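Section 4 - Wipes task, club sessions
Skarthorpe Robotics Club, set-up guide, rev. 27 January 2023

Before you start: section 3 done, both grippers paired, Galtis logger running. If not, go back.

1. Clear the middle of the table. One pack of wipes, nothing else within reach.
2. Cables down toward your body, not across the table top.
3. Check the marker cubes are tight. Loose cube = bad track, whole take is lost.
4. Stand close, elbows free. Start with fingers near the pack, lid shut.
5. Open lid, pull one wipe, lay it down. Slow. Pause between each move.

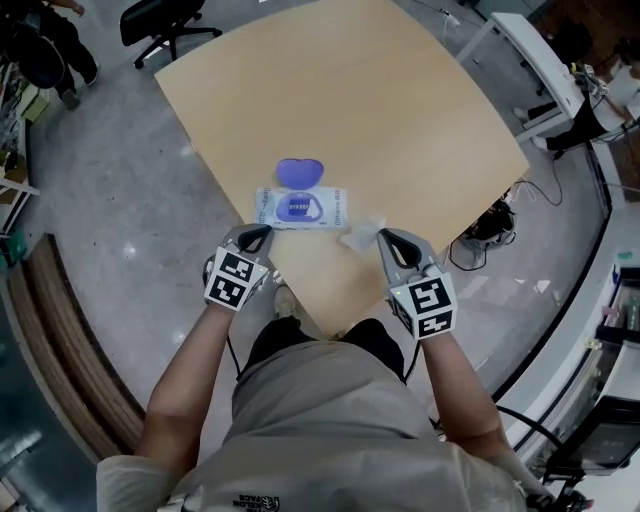 Teixeira adds: slow means slower than you think, my first 90 takes got tossed becuase I rushed the pull.

CAUTION - fingers pinch. Keep your other hand out of the gap.

6. Save the take under your own team folder. Stellex names them for you, dont rename.
7. Swap operators at 100 takes. Arms get tired before you notice.

Note: bag handling is a separate task, own folder. Grip the bag with one side, keep the other gripper empty and still so its camera gets a clean view.
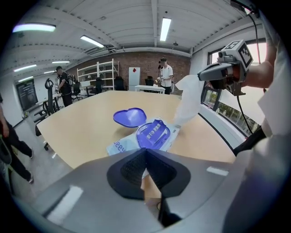
Let go only when the bag is touching the table. Dropped bag - mark the take as failed, keep it anyway, we use those too.

8. Stop the logger first, THEN unplug. Other way round corrupts the file.

Error 505 at upload: disk full. See section 6.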